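Werkstattbuch, Eintrag Tischaufbau
Sonntag, 2. Januar 2011

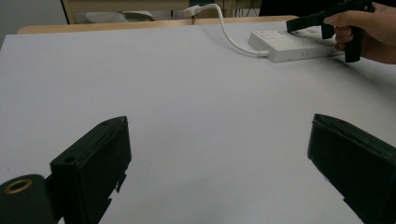

Großer Tisch mit weißer Auflage, Steckdosenleiste schräg rechts, Kabel im Bogen zum Stecker an der hinteren Kante.

Das neue Jahr beginnt, wie das alte aufgehört hat: mit der Stromfrage. Die weiße Auflage liegt jetzt auf dem Holztisch, hinten schaut noch ein Streifen Holz heraus. Der Zuschnitt kam von Flurkell und war bestellt als »passt genau«. Ich habe 200 mm zugegeben und trotzdem zu wenig. Wer nachmessen möchte: Bandmaß liegt in der oberen Schublade, Entschuldigungen nehme ich schriftlich.

Weiße Leiste, weißes Kabel, weißer Stecker auf weißer Fläche. Sieht ordentlich aus und ist beim Suchen ungefähr so hilfreich wie Schnee auf Schnee. Für die nächste Bestellung bei Clirinance bitte etwas in Orange. Steht seit Oktober auf der Liste, direkt unter »Liste abarbeiten«.

Zur Lage der Leiste: Schräg ist keine Dauerlösung. Drei Varianten überlegt.
a) Hinten parallel zur Kante. Kurzer Kabelweg, aber man greift jedes Mal quer über die Arbeit.
b) Rechts außen, längs. Gut für Rechtshänder, der Rest der Belegschaft möge sich melden.
c) Unter die Platte schrauben. Sauber, und danach findet sie keiner mehr.
Tendenz b). Kabel dann in flachem Bogen an der Kante entlang und mit Klemmen fassen. In der Tüte waren noch 7, brauchbar davon 6, die siebte hat eine eigene Meinung zum Thema Federspannung.

Auflage: Ecken mit Doppelklebeband fixieren, Mitte frei lassen, sonst wirft sie Wellen wie die letzte. Nichts Heißes daraufstellen, auch keinen Kaffee »nur kurz«. Die Ringe auf der alten Auflage ließen sich inzwischen datieren wie ein Baumstamm.

Offen:
- Leiste auf b) umsetzen, Kabel neu legen
- Holzstreifen hinten: Reststück anstückeln oder zur Gestaltung erklären
- Leiste beschriften, Etikett MAHMOUD 3 (gehört zum Projekt, wandert sonst wieder nach Indville)
- Klebeband nachkaufen, das gute

Fegen mache ich morgen. Besen steht wieder hinter der Tür, wo ihn offenbar jemand vor mir in Sicherheit gebracht hat.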